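보낸 사람: Siebe Hoekstra
받는 사람: 그리퍼 비교 메일링 리스트
날짜: 2025년 12월 16일
제목: Re: 생수병 파지, Hosau와 Pistel 중 어느 쪽

지난 메일에서 나온 질문부터 답합니다.

> 빨간 쟁반 위 생수병으로 두 그리퍼를 비교하신다고 했는데,
> 병 위치는 매번 같게 두시나요? 그리고 빈 병은 힘을 조금만
> 줘도 찌그러지던데 힘 설정을 어떻게 잡으셨는지 궁금합니다.
> Willems 컨트롤러 기본값으로는 저희 쪽에서 계속 실패했습니다.

병은 쟁반 안에 세우되 위치는 정해 두지 않습니다. 고정 위치로 하면 두 그리퍼 차이가 거의 안 나와서 6월 이후로는 그렇게 하지 않습니다. 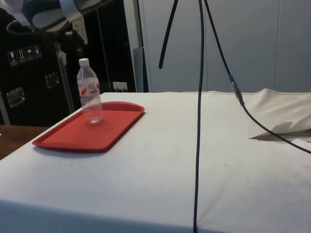

쟁반 각도도 일부러 테이블과 나란히 맞추지 않습니다. 지금까지 쌓인 시도는 1663회이고, 그중 앞쪽 기록은 컨트롤러 펌웨어가 달라서 비교표에서 뺐습니다. 힘은 Willems 기본값의 절반 정도에서 시작해 5단계로 올렸습니다. 2단계까지는 들다가 미끄러지는 경우가 많았고, 맨 윗단계에서는 병 허리가 눌려 라벨 쪽이 접혔습니다. 저희는 3단계를 씁니다.

들어 올린 뒤의 자세는 따로 기록합니다. 병이 손가락 사이에서 돌아가면 놓는 동작에서 넘어지기 때문입니다. 성공 여부만 적은 표로는 이 차이를 볼 수 없어서 병 축의 기울기 항목을 추가했습니다.

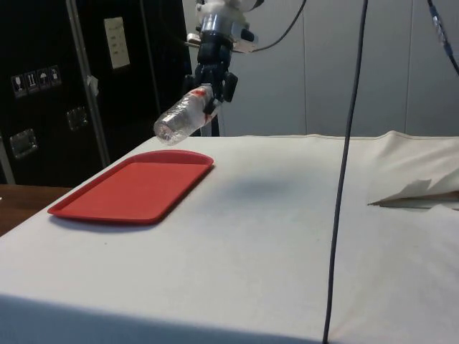 그림 2. 병을 거의 수평으로 잡은 상태. 쟁반은 비어 있음.

Hosau는 손가락이 길어 병을 넓게 감싸지만 쟁반 테두리에 걸리는 일이 있습니다. Pistel은 걸리지 않는 대신 몸통의 주름진 부분을 잡으면 병이 조금씩 돕니다. 어깨 바로 아래를 잡게 하면 둘 다 나아집니다. 접근 높이를 5 mm만 바꿔도 결과가 달라지니 비교하실 때 이 값을 꼭 같이 적어 주십시오.
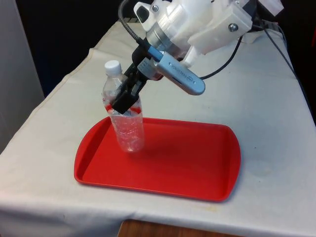
Gravine 연구소 매니퓰레이션 평가팀

카메라는 손목 쪽과 외부 고정 쪽을 번갈아 시험 중입니다. 투명한 병은 깊이 값이 자주 비어서 지금은 라벨 색으로 병을 찾고 있습니다. 라벨이 손가락에 가려지면 추적이 끊기는 문제는 아직 해결하지 못했습니다. 혹시 뚜껑을 기준으로 잡아 보신 분이 있으면 조명 조건과 함께 알려 주십시오. 저희 천은 흰색이라 흰 뚜껑과 잘 구분되지 않습니다.

힘 설정 파일은 정리해서 다음 메일에 첨부하겠습니다. 컨트롤러 버전이 다르면 단위가 다를 수 있으니 먼저 확인하시기 바랍니다.

Siebe Hoekstra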